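Ritu Nishad @ritunishad
19/02/2021

1/ I have spent the winter reading the minutes of a small-town bandstand. The town is Drenetetti, the bandstand is from the 1890s, and the minutes are mostly about paint.

2/ The thing was put up by public subscription, so everyone who gave a coin felt entitled to a view on the color. Green won. It won by 2 votes. The losing side wrote to the paper under the name "A Friend of Maroon" until at least the following October.

3/ Architecturally it's a catalog job. Eight cast iron columns, a little onion roof, a weathervane shaped like a trumpet. You picked your parts from a foundry's book, the way you'd pick a kitchen now, and you got roughly what your neighbors had.

4/ Which is my favorite thing about bandstands. Every town was sure its own was special, and they were all ordering from page 7.

5/ Sushil Negi, who taught me to read old building accounts, always says start with the drains. So I did. The drains cost more than the roof. The drains also did not work, and the tuba section wrote a letter.

6/ There was a rule that no music could be played "of a kind to encourage loitering." In a park. At a bandstand. With benches facing it.

7/ The total bill was 1272, and the architect's fee was 14 of that. He spent most of it, I suspect, on stamps, judging by the correspondence about steps. Should there be steps? How would the band get up there otherwise? It took them a summer.

8/ It came very close to being knocked down in the sixties for a parking lot. What saved it was that the parking lot people also could not agree on a color — for the railings. 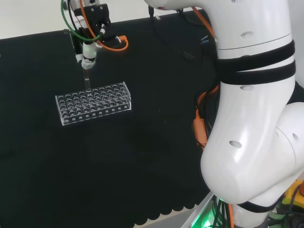

9/ Paint analysis! Lalit Kaushik went through the layers on one column and found green, green, cream, brown, a frankly upsetting pink, green. And right at the bottom, on bare iron, maroon.

10/ So somebody got one coat on before the vote. The minutes say nothing about it. The painter's invoice says "first coat, as agreed," and I would love to know with whom.

11/ Trilok Nautiyal thinks it's only a primer and I should calm down. I have asked him to put that in writing to A Friend of Maroon.

12/ Next up is the drinking fountain, given by a brewer. I've got one box of letters to get through first, and most of it is tuba.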